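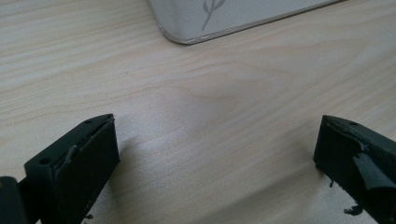

I've been asked a few times now how I get rid of the white rings people's mugs leave behind, so I'm finally writing it all down in one place. My own method has changed a fair bit over the years (I started out with toothpaste, like everyone's gran, and I don't recommend it) and what follows is what I do these days on ordinary pale wooden furniture. I've done it on a desk, a bedside table and a rather sad bench I bought at a car boot sale in Plancombe, and only the bench put up a real fight.

## First, work out what sort of mark you've got

White or cloudy rings are the good ones. They mean a bit of damp or heat has got into the finish, and the wood underneath is usually fine. Dark rings, the grey or nearly black ones, have gone right through to the wood, and those need sanding and often a bleach made for wood. I'm only dealing with the white ones today. If yours is dark, skip down to the bottom, where I've put a few words about it.

You also want to know what's on the surface. Put a drop of water somewhere nobody looks, like the underside of an overhang, and leave it for 5 minutes. If it sits there in a bead, you've got a varnish or lacquer. If it soaks in and leaves a darker patch, it's oiled, waxed or bare. Wipe it off and let it dry before you do anything else.

## What you need

- A couple of clean cotton cloths (old T-shirts are perfect, cut the seams off)
- A hairdryer
- Mild washing-up liquid
- Olive oil or plain furniture oil
- Very fine wire wool, the grade sold as 0000
- Clear paste wax
- 1,000 grit wet and dry paper, only for stubborn marks on varnish

I use a wax called Jodora, which a shop near me sells in little flat tins, but any clear one will do. Just don't pick up a tinted one by mistake. I did that on the bedside table and it's still a bit orange on one side.

## Step 1: Clean it properly

Clear everything off. Wring a cloth out in warm water with a tiny squirt of washing-up liquid, so it's hardly damp at all, and wipe the whole top. Then go over it with a second cloth and plain water, and dry it straight away. It's a dull job and I used to skip it, and then I'd spend ages rubbing at something that was only dried squash.

## Step 2: Try the hairdryer

This is my favourite bit! Set the dryer to low, hold it a hand's width away and keep it moving over the ring. Every minute or so, stop and put your palm on the wood. Warm is fine, but if it's too hot to rest your hand on comfortably, leave it for a while before carrying on.

Newer marks can fade while you watch. Older ones might only go a bit fainter, so give it 7 minutes in total and then move on. Some people use an iron over a tea towel, and it does work, but I've seen a lacquered top go milky all over from one, so I've gone off the idea.

Rub in a few drops of oil afterwards, always along the grain, and wipe off the extra. If the mark's gone, you can go straight to the waxing.

## Step 3: Wire wool and oil

Still there? Put a teaspoon of oil on the ring and rub very gently with the wire wool. Follow the grain, even where it curves. Grain doesn't always run in nice straight lines, and if you go across it you'll see the scratches every time the light comes in sideways.

Do a few strokes, wipe, look, and do a few more. Please don't lean on it. The pressure you'd use to clean a pair of glasses is plenty. On a glossy finish you'll end up with a slightly duller patch, and you may need to go lightly over the whole top so that it matches.

## Step 4: The paper, if you must

For varnish only. Soak a small piece of the 1,000 grit in water, wrap it round a cork and make 4 light passes along the grain. Wipe and check. If you can feel an edge with your fingertip, you're getting through the varnish and it's time to stop.

Check the label if your furniture is veneered, or have a look at the edge. Veneer can be terribly thin and I wouldn't use the paper on it at all.

## Step 5: Wax

Use a small dab on a folded cloth, spread as thinly as you can manage. Leave it until it looks hazy, then buff with a fresh cloth. I do a second coat the next morning before I put anything back. If it feels sticky you've used too much, so keep buffing, or take some off with a dab of white spirit.

## If the ring is dark

Test any wood bleach underneath first, wear gloves, open a window and follow the packet to the letter. You'll probably have to refinish the whole top afterwards. I did mine over a long weekend and was very fed up by the Monday.

## Keeping the rings off

Coasters, obviously, and ones with cork or felt underneath, as the shiny plastic sort trap water. I wax my desk again every January.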